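Weißer Tisch mit Marmoroptik: Stifte, Flecken und wohin mit dem Kabel?

Forum > Arbeitszimmer & Werkraum > Tische und Oberflächen

kantenleim
Hallo zusammen,
wir haben für unseren Gruppenraum einen quadratischen Tisch von Vusmont gekauft, weiße Platte mit leichter grauer Marmorierung, schwarzes Metallgestell mit schrägen Beinen. 200 Euro im Abverkauf. Die Form ist gut, man kommt von allen Seiten dran, deshalb steht er auch mitten im Raum.

Zwei Sachen stören mich. Erstens die Platte. Wir arbeiten viel mit Markern, der Stiftehalter steht hinten am Rand, aber irgendein Stift liegt immer offen herum. Farbe von der Kappe geht mit Wasser nicht vollständig weg.
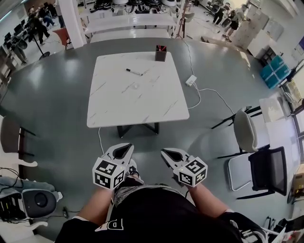 Zweitens der Strom. Der Boden ist dunkelgrau, und jedes weiße Kabel darauf fällt sofort auf. Die Steckdosenleiste liegt hinter dem Tisch auf dem Boden, von dort geht es nach hinten und zu den Stühlen rüber. Ich hätte das gern unter der Platte, will aber nicht bohren. Hat jemand das bei so einem Gestell gelöst?

Achtkant
Marker: Isopropanol auf ein Tuch, kurz wischen, mit klarem Wasser nach. Mache ich bei meiner weißen Platte seit 2 Jahren so, keine matten Stellen.

muldenkipper
Wäre ich vorsichtig. Je nach Beschichtung wird die Stelle stumpf, und das sieht man bei Gegenlicht. Erst an der Unterseite der Kante probieren. Bei mir reicht Spülmittel, wenn man es am selben Tag macht.

Achtkant
Spülmittel gegen Permanentmarker? Bei mir hat das nie etwas gebracht.

muldenkipper
Von Permanentmarker stand oben nichts.

kantenleim
Sind gemischt, teils Whiteboard, teils permanent. Die mit den roten Spitzen machen die meisten Probleme.

nordfenster_227
Zum Kabel: Wovent hat eine Wanne zum Klemmen, die greift an die Plattenkante. Bei 8 cm Tiefe passt eine normale Leiste gerade so rein. Vorher messen, ob das Gestell im Weg ist, schräge Beine brauchen oben oft mehr Platz als gedacht.

tischlerei_im_hof
Klemmen halten auf glatten Platten nur mäßig. Ich würde die Leiste an die Innenseite vom Gestell setzen, mit breitem Klettband. Und dann ein einziges Kabel am Bein runter und in einer flachen Bodenbrücke zur Wand. Dunkle gibt es von Dalmont. Mitten im Raum ist ein loses Kabel eine Stolperfalle, egal welche Farbe es hat.

nordfenster_227
Klettband an Pulverbeschichtung ist mir zweimal abgegangen. Vorher entfetten, sonst hängt das Ganze nach einer Woche auf dem Boden.

sitzriese
Anderer Vorschlag: Tisch an die Wand schieben, Problem erledigt.

kantenleim
Geht nicht, wir brauchen ihn von allen Seiten. An der Wand stehen außerdem schon Schränke und Boxen.

Achtkant
Dann eben Schreibunterlage drauf. Nseir hat welche in Grau, die kann man zuschneiden. Damit hat sich das mit der Farbe auch.

kantenleim
Unterlage möchte ich nicht, die Platte soll frei bleiben. Ich probiere jetzt den Alkohol an der Unterseite und bestelle das Klettband und die Bodenbrücke. Die Klemmwanne passt nicht, vorne sitzt das Gestell zu dicht an der Kante.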